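Henwood slip fault

The Henwood slip fault, known among its users simply as "the slip", was a recurring failure of the Henwood hand-held gripper, a tool used to record people's everyday handling of small objects so that a robot arm could later be taught the same movements. The fault made the tool report that its fingers were closed on an object when the object had already gone from between them. It came to light in December during a programme of household recordings organised by the firm Zarkby, and it is remembered mostly for the long and rather good-natured correspondence it set off between the people who held the grippers and the people who had to make sense of what came back.

Background

The Zarkby recordings were made in ordinary homes, with beds, kitchen tables and window sills for worktops, and the participants were encouraged to use whatever they had to hand. Small personal things were popular from the beginning. Bracelets, rings, hair ties, buttons and lengths of cord turn up again and again in the logs, partly because everyone owns a few and partly (one suspects) because people rather enjoyed getting them out and looking at them. Each session consisted of a number of short tasks, such as taking an item out of a box and laying it on the bed beside it, and then putting it back again.

The gripper had no motor of its own. The person holding it squeezed a handle, a set of bars brought the two fingers together, and a sensor in the linkage noted how far they had travelled. From this the software, called Zokera, worked out whether something was being held. The method was a simple one and suited mugs, sponges and wooden spoons very well indeed.

Discovery

Helge Forsberg, who was checking the logs of the early household sessions, first noticed that the arm trained on them had developed an odd habit. It would reach into a tray, close its fingers, lift, travel politely across to the other side and open them again, having carried nothing whatever. The arm was stopped and its settings were gone over twice before anyone thought to look at the recordings it had learned from. Of 1,244 grasps of jewellery and cord in that first collection, 764 had been marked as successful, and on review a good many of these proved to have lost their object part of the way up.

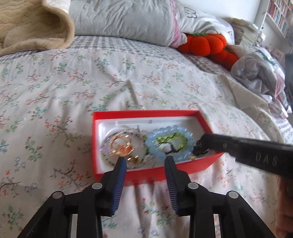
Gunvor Hägglund wrote back that beads had been a nuisance for her from the very first evening, and that she had said so. "They roll against each other, so you think you've got hold of the whole string and then it pours itself out at the bottom," she wrote. "I could feel it go, through the handle, but the little light stayed green, and I took the light's word for it." Her letter was copied to everyone taking part and is still the account most often quoted.

Cause

Two things were found to be at work together. The first was the finger travel. A thin string of beads or a twisted cord lets the fingers come so nearly together that the sensor could hardly tell it from no object at all, and Zokera had been set to give the user the benefit of the doubt. The second was a small amount of play at the pivots, which grew with use. Valter Amundsen took 18 returned tools apart on his own dining table and found that 8 of them had pivot screws slack enough to turn with a fingernail. A slack pivot let one finger lag behind the other, and the uneven pinch that followed was quite enough to send a bead sideways.

Boxes made matters worse. When an item lay in a low box with upright sides, users tended to come in at a slant to keep clear of the walls, and a slanted pinch caught a bracelet by one or two beads where a straight one might have taken several.

Safety

No injury was ever put down to the fault. There was, all the same, a fair amount of concern about it, as a machine that believes its hand is full will behave differently from one that knows it is empty, and the trained arm was sometimes seen to press down hard when setting its imaginary load on the table. Nadhirah Osman asked that it be run at reduced speed, with everyone's hands well out of its reach, until the doubtful recordings had been removed. This was done the same afternoon.

Remedy

The pivot screws were refitted with a locking compound, and a short check was added to the start of each session, in which the user closed the fingers on nothing at all and let Zokera learn what empty looked like for that particular tool. Users were also asked to say "dropped" aloud whenever they felt something go. Saranya Pinto, who went through the old recordings by eye, kept the failed grasps in a separate set, and these were later used to teach the arm to notice a loss and go back for another try.

A revised finger pad, softer and more closely ridged, was made by Lumbantobing and tried on a few tools. It held cord much better. Opinions on beads remained divided, and Hägglund is said to have gone on using the old pads.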